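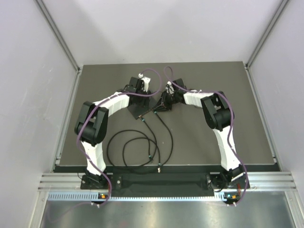 Kinesthetic teaching, also called lead-through teaching or hand guiding, is a method of programming a robot in which a person moves the arm through a task while its joint positions are recorded. The recording is called a demonstration. In two-arm work, the operator must also control the position of one gripper relative to the other, and small errors matter most when the two are close together, as with the pair of white arms shown meeting near the far side of a table with only a narrow gap between their grippers. External cables, such as the purple ones routed loosely along both arms, need enough slack for the full range of motion.

Methods

In direct guiding, the joint motors are set to a low-resistance mode and the operator holds the arm itself. Gravity compensation is usually applied so that the links do not sag when released. The method gives the operator a direct sense of contact, but hands may block the view of any cameras recording the work.

In remote control, or teleoperation, the operator moves a separate input device and the robot follows. Where the device is a second arm with the same joint layout, the two are known as leader and follower. Joint angles can then be copied directly, with no need to solve for the position of the gripper. Two-arm teleoperation normally uses 2 leaders, one for each hand.

Recording

A demonstration is stored as a series of time-stamped joint angles and gripper openings, often with camera images. Pauses at the start and end are commonly trimmed. Failed attempts are either removed or labeled — practice varies between laboratories.

Example collection

The Nitari collection, assembled at Indero under Szymon Domański, contains 2,424 demonstrations of 17 two-arm tasks. Roughly 2,000 were recorded by teleoperation and the remainder by direct guiding. Each entry lists the method used, the operator number and the joint calibration in effect at the time of recording.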